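Hokano amp goes into protect at high volume

hulya_avci
July 2026
Hello all. I have a Hokano mono amplifier, 1,000 watts, and one Gorgate subwoofer in the trunk. When I play loud, after a few songs the red light comes on and the bass is gone. The ground wire is 70 cm long and I scraped the paint under it. What should I check first?
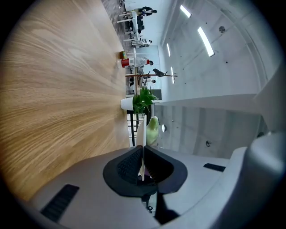 Juwita Sitompul: Check the impedance. If your sub has two coils and you wired them in parallel, maybe the amp sees 1 ohm. Many Hokano models do not accept this.

wibisono79
I do not agree. For me it sounds like voltage drop. Measure at the amp terminals while the bass plays, not with the engine off.

hulya_avci
Thank you both. I measured the coils and they are in series, so I think the load is fine – but the power cable is the thin one from a Nulter kit.
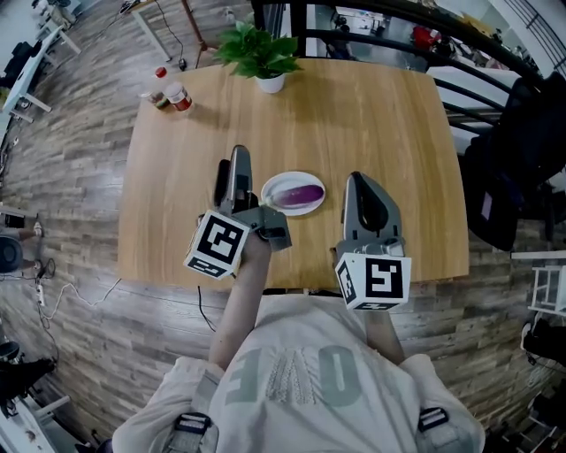 I will order a thicker cable and also a new fuse holder. Is pure copper necessary, or is the cheaper type enough?

wibisono79
Pure copper. The cheap type must be thicker for the same current.

Juwita Sitompul
Cheap type is OK if you go up in size. Mine has worked since October.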